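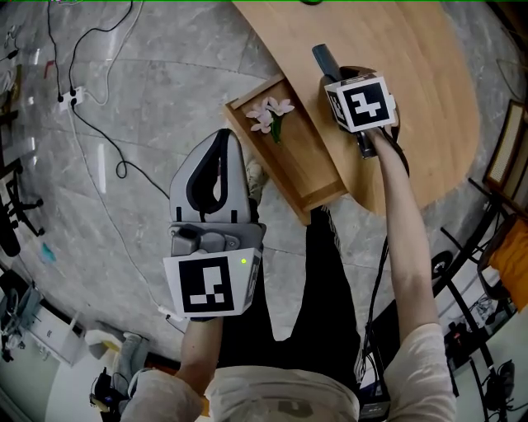
Left and right hand-held units before the start of work. Left unit indicator lit green.

Seldale workshop notebook, April
Entered by the bench technician on duty, Marti hand-held pair

Purpose of entry: routine care of the hand-held gripper pair, replacement of the left jaw hinge screws, and a check of both marker cubes. The pair was withdrawn from use at 9:40 and a notice to that effect was placed in the booking sheet.

Condition on receipt. The previous user had reported that the left jaw closed unevenly and that recordings made with the left unit showed the jaw opening with a slight delay. No fault was reported for the right unit. Both units were powered up and left running for ten minutes before any measurement was taken, in accordance with the Fitesach maintenance sheet. Both were tracked normally during this time.

Left unit, hinge. With the unit switched off, the jaw was moved by hand through its full travel. Play was felt at the hinge block, mostly near the closed position. Two screws on the block were found to have backed out. The thread compound on them had broken down into a dry powder. All of the hinge screws were removed, cleaned, and refitted with fresh compound. The screws were brought up evenly in small turns. An earlier attempt, recorded in this notebook in the winter, tightened one side fully before the other and caused the jaw to bind.

After refitting, the play at the closed position could no longer be felt. A faint click remains at full opening. It was present before the work and does not appear in the position readings. It should be noted again at the next service if it becomes louder.

Left unit, jaw surface. The fin was wiped with a damp lint-free cloth and left to dry. Alcohol is not to be used on the fins. The last set treated with alcohol became tacky and had to be discarded. Small nicks were found along the tip. These are within what has been accepted on other jaws and the part stays in service.

Marker cubes. Each printed face was inspected under the bench lamp for lifting corners, scratches, and glare. One face on the right cube has a corner that can be raised with a fingernail. It was pressed down and held under a clamp with a soft pad for the lunch period. It was flat at 1:15. A replacement face should be printed from the Plalness template all the same, and the print should be matte. The glossy stock in the upper drawer causes dropouts under the ceiling lights and should be removed from that drawer.

Cube seating. Both cubes were checked for rotation on their mounts. The left cube was firm. The right cube could be turned very slightly under hand pressure, so the mount was loosened, seated again, and tightened. Any change of this kind makes the stored offset unreliable. The offset routine was therefore run again on the right unit.

Offset routine. The first run was rejected by the software with too few accepted views. The unit had been turned too quickly. The second run, performed at a slower pace and with the wrist rotated at each stop, collected 966 accepted views and completed without warnings. The new offset file was saved next to the old one. The old file has not been deleted and should be kept until the next full week of use has passed.

Cable. The right unit's cable was flexed along its length with the signal monitor open. The signal dropped once, with the bend close to the connector, and this could not be repeated in around 10 further attempts. The connector was cleaned and reseated. Users are asked to leave slack at the wrist and to record the time of any dropout in the booking sheet, including those that clear without action.

Final check. The standard pick and place sequence was carried out with each hand and then with both together. Jaw timing on the left unit now agrees with that on the right. Tracking was continuous in all 3 sequences.

Outstanding:
- Print and fit the new matte face, right cube. Repeat the offset routine afterward.
- Order thread compound. The present tube will cover one more service.
- Order a spare cable for the right unit.
- Amend the Fitesach sheet to state the slower pace for the offset routine.

The pair was returned to use at 3:20 and the notice was removed.

Seldale Robotics Workshop | Internal notebook, not for distribution | Contact: workshop desk | Back to top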